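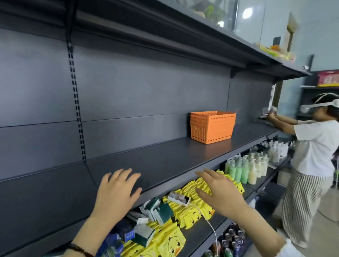
Do you need a written rulebook before you let a robot restock shelves in a shop that's open to people? For anything with arms, get one, and get it before the arms.

We bought the Faulkner Shelf Work Handbook in March: 192 pages, ring-bound, and heavy enough to hold a door. The chapter on sharing an aisle is the good one. Clear the shelf first, keep one person on the stop button, agree who owns which end. Plain stuff, and we had been doing half of it.

The sign-off sheets are another matter. Dumstead wants 2 signatures for moving a basket. Our Skosinthorpe branch gave up and laminated page 40.

The Luma checklist is shorter and cheaper, but it skips headset users completely. Faulkner gives them four pages, all worth reading.

Four stars. The binder rings pinch.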